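4.2 Placing the humidity sensor

The Flallis sensor reports to the base unit every 36 seconds once it has been paired (see 4.1). Place it before you set any alarm levels.

1. Slide the battery cover off and fit 2 AAA cells.
2. Hold the button until the light blinks green, then let go.
3. Set the sensor on a shelf or other piece of furniture, at least 2 feet from any heater or vent.
4. Leave it for nearly an hour before you read the first value.

Note: Readings taken close to a window or a houseplant can run high. Move the sensor to the other side of the room if the value seems wrong.

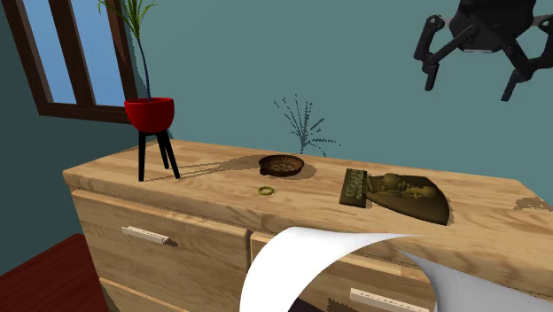 5. Press MENU on the base unit and choose ROOM NAME. Names can be up to eight letters.
6. Press OK to save.

Caution: Do not use the sensor in a shower room or outdoors - the case is not sealed.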